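Visit to the Oltel Workshop, Trundcombe

Oltel opened its Trundcombe workshop to visitors for the afternoon, and I went along with the Temton group. The drive took longer than planned and we missed the welcome talk, so we were sent straight to the teaching bays at the back of the building.

Oltel teaches its arms to handle cloth. A person does the job first, using a pair of hand controllers linked to the arm, and the movements are recorded along with the camera views. The current job is folding towels. The operator we watched was on her second shift of the day and had a printed sheet taped next to her screen with the tally so far: 1,928 recordings kept, 455 thrown out. Most of the rejects, she said, come from people going too fast at the pickup. 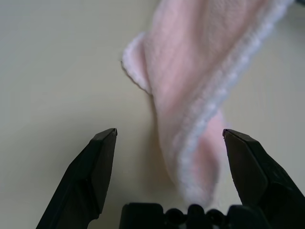

Nyanda Temton

The pickup is harder than I expected. A towel hangs and twists, and the thick hemmed border wraps around the rest of the cloth. The operator has to bring the open fingers up on either side before closing them, and she does most of it by watching the view from the wrist. If the fingers close on a fold in the middle, she starts over. If they close near a corner, the rest goes fairly smoothly.

Visitors could try it. I had 2 turns. On the first I closed too early and got nothing. On the second I lifted the towel, then let it drop while trying to turn it. The controllers are light and there is a short lag, which you stop noticing after a minute or so. You can't feel the cloth at all, and I kept squeezing harder as if that would help.

The next bay had an arm that is taught by hand. You take hold of it above the wrist and walk it through the motion while the motors go slack. It was being used for stacking trays. This method is quicker to learn, but the staff said it doesn't suit towels because your own arm gets in the way of the cameras.

Coffee was in the front office. The next open afternoon is in July, and parking is behind the building.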